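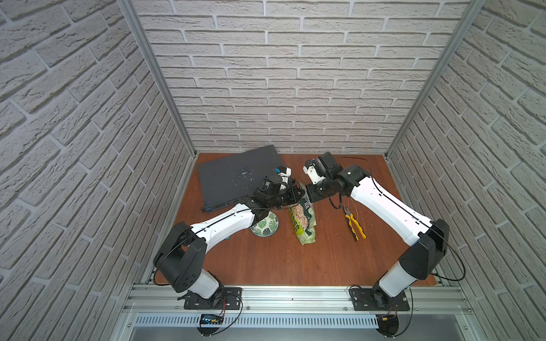
How long do rolled oats keep once the package is open?

Three to four months in a cool cupboard is a fair rule, and longer in the freezer.

Oats have a reputation as a food that never goes off, and for years the pantry trade did little to correct it. Stores sell them in bigger and bigger packages, and many households buy a year's worth at once and then eat them only in winter. By April the last of the package tastes flat, or a little like old paint.

That taste comes from fat. Oats hold more of it than wheat or rice does, and the fat turns rancid when it meets air, light and warmth. Mills steam the grain before rolling it, and the steam slows the process down. It does not stop it.

The mill at Udia rolls 3000 pounds of oats on a working day and sells most of them through Fortin, a small grocery chain. Both have changed their advice to customers in the past two years. The old package said to store in a dry place. The new one says to close it tightly, keep it away from the stove and write the opening date on it.

What to put them in

Glass jars with rubber seals do the best job, but they are heavy and they let in light. Tins are fine if the lid fits. A plastic bag with a zipper top works well for smaller amounts, as long as the air is pressed out before it is closed.
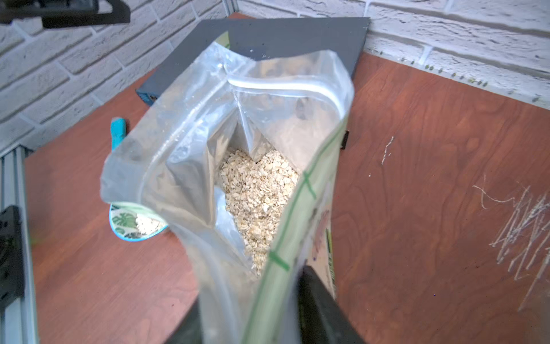

What to do about moths

Pantry moths often come home from the store as eggs, in flour, nuts or grain. Freezing new oats for a week will usually deal with them. Let the package come back to room temperature before opening it, or water will collect on the flakes.

If moths have already moved in, throw out whatever they have reached. Vacuum the shelf corners and the peg holes, then wash everything down with soapy water. The bakery at Govlow lost 17 sacks one summer and now keeps its grain in lidded bins, with the oldest always at the front.

Old oats that still smell clean can be toasted in a dry pan and used in crumble topping or bread. If they smell bitter or sharp, put them in the compost.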